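Fitting and Zeroing Two Grippers on a Home-Built Laundry Robot

5 min read

This page covers fitting the grippers to the arms, running the cables and setting the zero positions. It assumes both arms are already bolted to the base and moving under power. If they aren't, go back and finish the arm page first.

I built mine in the shared workshop at Wisosmont and did the final setup at home in front of the washer. The arms run on a Dai controller board, and the software is Mindoler, which is free and will run on an old laptop. Any board that gives you position feedback from the gripper motors should work, but the menu names will be different.

What you need

Two grippers with their motors fitted
Two cables per arm, one power and one signal
Hex keys, a small torque driver and medium threadlocker
Cable ties and a marker
A soft cloth and an old T-shirt

Mounting

Switch off at the wall and wait for the board lights to go out. Put each gripper on its wrist plate with the cable socket facing outward. If the socket faces in, the plugs will knock together when the arms come close, and I bent a pin that way in March.

Start all four screws by hand before tightening any of them. Go around in a cross pattern, then add threadlocker one screw at a time. The Plenell wrist plates are aluminium and the threads strip easily, so stop when the screw is snug.

Cables

Leave a loop of slack at the wrist and another at the elbow. Turn the wrist by hand to both ends of its travel and watch the loops. If either one pulls straight, it's too short. Tie the cable to the arm, never to the gripper body.

Label both ends of every cable. Left and right are from the robot's side - mark them that way on the board as well.

Setting zero

Power up with the fingers clear of everything. Open the gripper page in Mindoler and set the current limit to 300 mA for now. Close the left gripper slowly until the fingertips just touch, then save that position as closed. Open it to the stop, back off slightly and save that as open.

My left gripper read 151 closed and 1,177 open. The right one was different, and yours will be too. Don't copy numbers from one side to the other.

Cycle each gripper ten times and check the closed reading again. If it has drifted, the finger is probably slipping on its shaft. Tighten the grub screw and set zero again.

First try with clothes

Park the base square to the washer, open the door all the way by hand and put the basket on the floor between the grippers. I start with only a couple of pieces in it, as a full load hides what the fingers are doing.
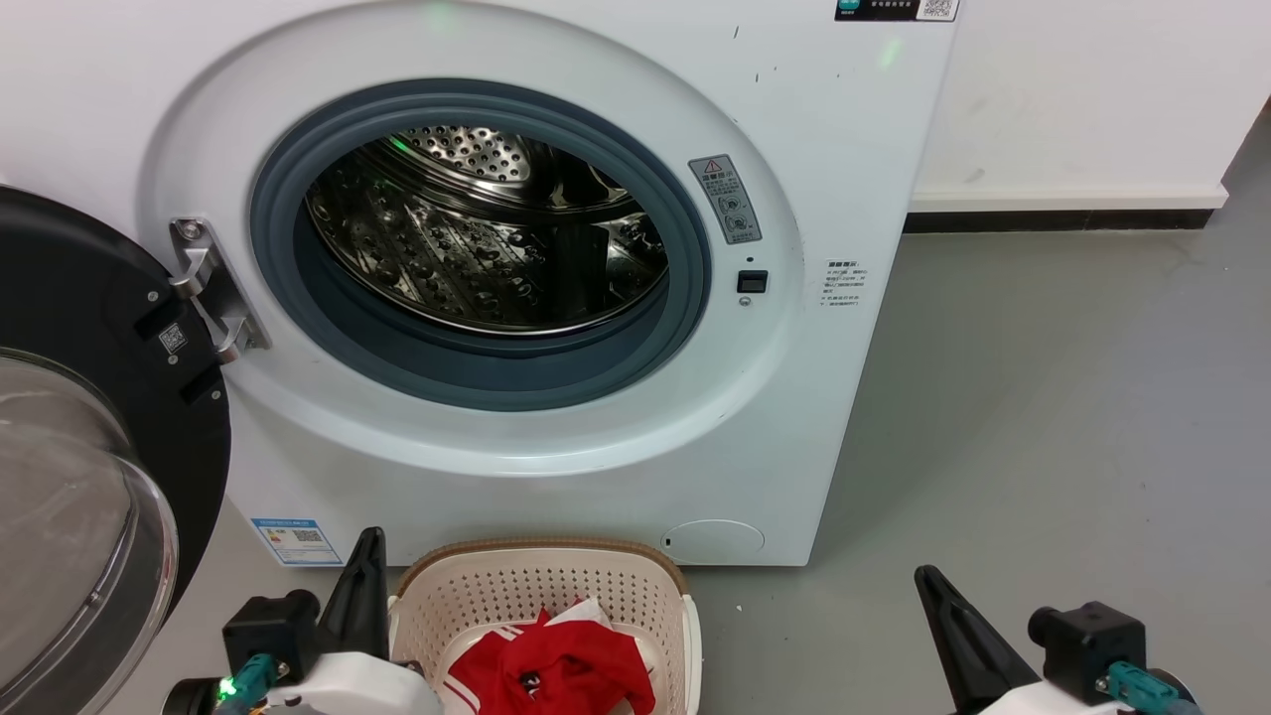
Run the arms at quarter speed and keep a hand on the stop button. Lower one gripper into the basket, close it on a fold of cloth and lift straight up. If the cloth slips, raise the current limit in small steps. If the motor gets too warm to touch, go back down a step.

Watch the rubber seal on the way in. The fingers should pass through the middle of the opening, and the cloth should be let go well inside the drum. Add a waypoint just outside the door if the path cuts the corner - mine needed two.

Keep the washer switched off for all of this.

Upkeep

Check the wrist screws weekly and wipe lint off the fingers with a dry cloth. The software keeps a cycle count for each gripper. Mine are both over 2,000 and still on the original fingers, though the tips are starting to wear smooth.

Contact | Copyright, all rights reserved | Back to top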